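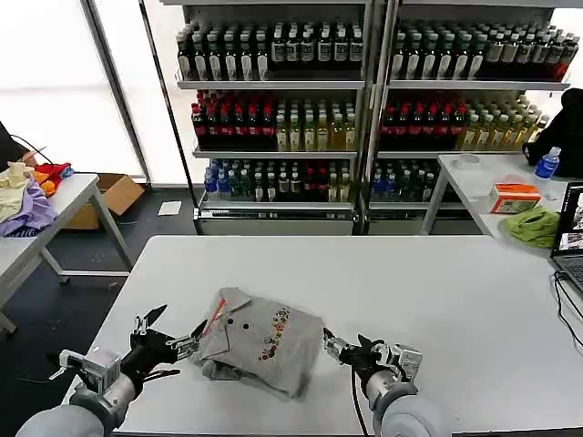 Folding Day at the Rurkham Shop

A gray T-shirt on the white table, half folded and still a bit bunched, with its curving line of little red, yellow, green and black characters showing. The heap on the other table has cream, lavender, orange and red in it - plenty more to get through!

We do love a good sorting day, and the Grusedby swap is always worth getting ready for.
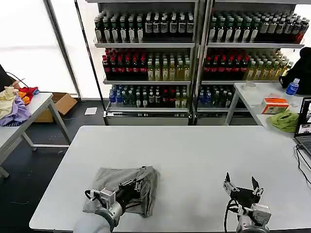 Page last changed: October 1, 2022

A crumpled gray cloth near the front edge, with the drinks shelves behind and the tape within reach on the side table, which also holds a green cloth.

Contact Rurkham | © Rurkham | Back to top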